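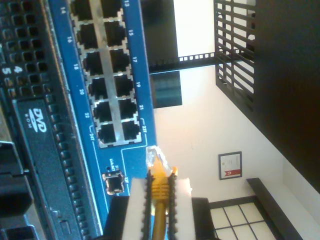

Recabling the Bench Network: Port Order, Labels and Plug Condition

Project report, Networks and Hardware Practicum
Group members: Ghassan Saab, Jacinto Cuautle, Baltazar Cervantes
Submitted Tuesday, March 21, 2023

1. Purpose

The bench network in the hardware room had been cabled by several earlier groups, each with its own habits. Cables had been added when a course needed them and rarely taken out afterward. The port list taped inside the cabinet door no longer matched the ports in use. Our task was to unplug everything, check the patch cables, write a new port list and plug the bench back in from that list.

The work covers only the copper patch cables between the switches and the bench equipment. Wall outlets and the uplink to the building are outside the scope. No switch settings were changed.

2. Port numbering

Before pulling any cable we agreed on how ports would be read and written down. On the blue switch, the port numbers run in pairs, with odd numbers in one row and even numbers in the other. The block we worked on most ends in the pair printed 23T and 24T. The old list gave these two as plain 23 and 24, and in one place as "T1, T2", which matches nothing on the panel. In the new list every port is written exactly as printed, including the T.

The smaller port past the main block was left off the list. It does not take the RJ45 patch cables used on the bench. We recorded only that it was not in use.

A second source of errors was reading direction. A switch that stands on its side has its labels turned with it, and a person who counts sockets from the nearest end will get a different answer from a person who reads the numbers. Two entries in the old list were wrong in a way that fits this. The rule we adopted is to read the printed number and then have a second person read it aloud before the plug goes in.

3. Patch cable inspection

We pulled and checked 177 patch cables, counting the spares in the drawer. Each was checked by eye and then with the Vodard cable tester borrowed from the electronics room.

The visual check had five points:

Latch tab present and springs back when pressed.
Clear plug body free of cracks.
Contacts level with each other and not bent.
Boot seated against the plug and not slid down the cable.
Jacket free of cuts and sharp kinks.

Most rejected cables failed on the latch tab. A plug with no latch will still make contact on the bench and will pass the tester, so the tester alone is not a sufficient check. Such a cable comes loose when its neighbor is moved, and the fault then looks like a bad port.

Yellow cables with ribbed boots were kept for links from a switch to bench equipment. The ribs give a better hold when the plug has to be lined up in a tight row. On the other hand, a thick boot makes the latch harder to press once the ports on both sides are filled. We tried filling a full row in number order and in reverse, and found no difference in the time needed. What did help was plugging both ports of a pair before moving to the next pair, so that the numbers stayed in step with the list.

4. Labels

Each cable carries a wrap label at both ends with the same four-character code. The first tape we bought, from Flondach, lifted at the corner after a week on round jackets. It was replaced with a Votberg wrap tape that overlaps itself and has a clear tail over the print. Codes were printed in runs from a spreadsheet and not typed one at a time.

The label sits behind the boot with a gap the width of a thumb. Closer than that, it catches on the boot when the cable is pulled from a bundle. We changed this after the first bundle and redid the labels already applied.

5. Surface condition and dust

Dust is part of the record. Open sockets collect it, and so do boards that are left without a cover. For each unit we noted the state of the panels and of any exposed board, and whether the sockets were clear. Panels were wiped with a dry cloth. Boards and pin connectors were not touched with the cloth – loose dust there was left for the lab staff, who have the proper brush and a grounded mat. 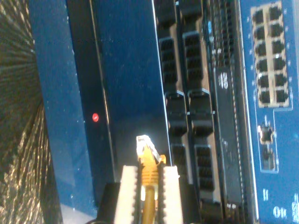 Corrado Santoro, reading the draft of this section, objected that a note on dust is of little use unless it says where the dust is. Specks on an outer panel do no harm, he wrote, while the same amount inside a socket can keep a contact from closing, and a reader of our table could not tell the two apart. He also asked that scratches be listed separately, as they will still be there at the next check.

We accepted both points. The condition table now has separate columns for panel, sockets and exposed board, and scratches have their own line.

6. Results

Of the cables checked, 5 passed the tester but failed the visual check. They were cut at both ends before disposal so they would not find their way back into the drawer. The new port list was then used to plug in the bench, with one person at the list and one at the switch. As a basic check, we sent 2000 test packets of 512 bytes over each link. One link dropped packets. It was traced to a plug that had not been pushed fully home, and the test was clean after reseating.

7. Open items

The spare drawer still needs dividers by length. Jacinto has measured it. The port list is stored in the course folder, and a printed copy will replace the old one on the cabinet door in April.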